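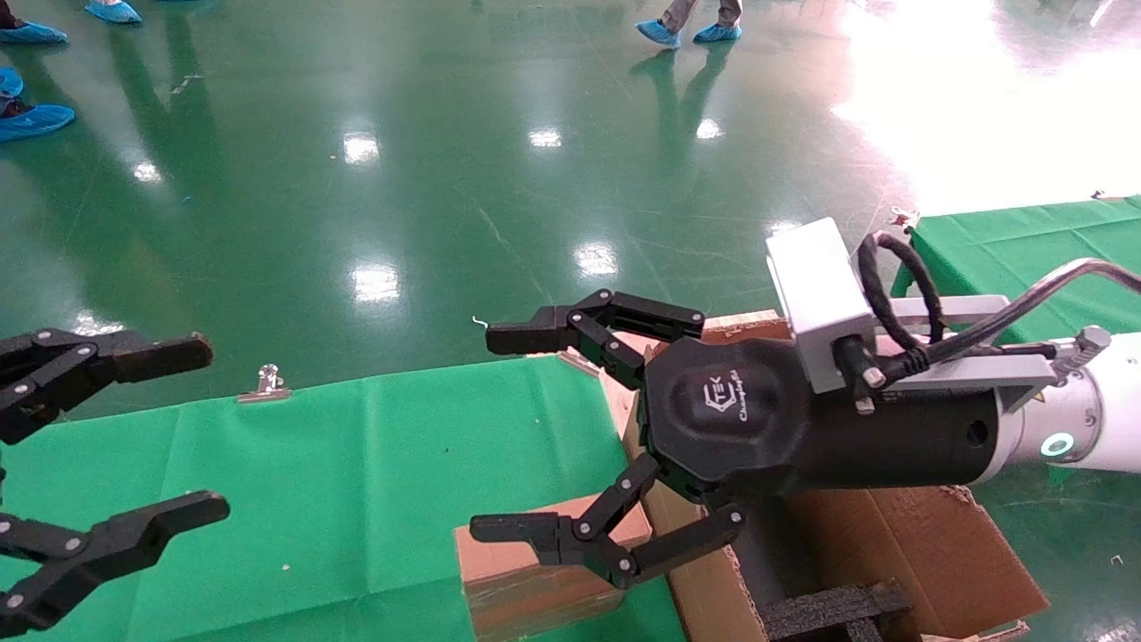 **Right gripper closes before the arm reaches the pre-grasp pose**

Posted by Femi Adeyemi

Our group at Mekasden is commissioning a dual-arm cell for a box-opening and unpacking task. Each arm carries a three-fingered gripper. The arm trajectories are produced by the planner and executed by the joint controller at 1,000 Hz. Gripper commands are issued by a separate node, which reads the same task script.

The left side performs as expected. On the right side, the fingers begin to close while the arm is still moving toward the box, and the flap is pushed away instead of grasped. The fault appears in 5 of 24 logged trials. It does not appear in simulation. Reducing the arm speed makes it more frequent.

The relevant part of the task script reads:

```
move_arm(right, pregrasp_flap)
wait(612 ms)
set_gripper(right, close)
```

Is there a recommended method for tying the gripper command to the actual arm position? We would prefer to keep the present planner.

---

**Pongsak Kaewsai**

The fixed wait is the cause. In most script runners of this type, `move_arm` returns when the trajectory is accepted by the controller, and the motion itself continues afterward. The delay was presumably adjusted at one speed and for one starting pose. At a lower speed the motion takes longer and the delay does not, which agrees with your report.

Please remove the wait and make the close command conditional on two checks:

1. The trajectory action reports success.
2. The measured joint positions remain within tolerance of the goal for several consecutive control cycles.

The second check should read the encoders. Commanded positions will always appear to arrive on time, and simulation often hides the difference. A timeout should also be set, with the fingers held open if it expires.

It would be advisable to make the same change on the left side. It is probably succeeding only on account of a shorter path.

---

**Luzius Reisinger**

Check your network. We had delays at Flirkstead and a new switch fixed them.

---

**Crescencio Cuevas**

I concur with Pongsak Kaewsai. One addition: confirm that the gripper node and the arm controller stamp their messages from the same clock. If they do not, the logs cannot be used to establish which event occurred first, and the trials should be recorded again after the clocks are synchronized.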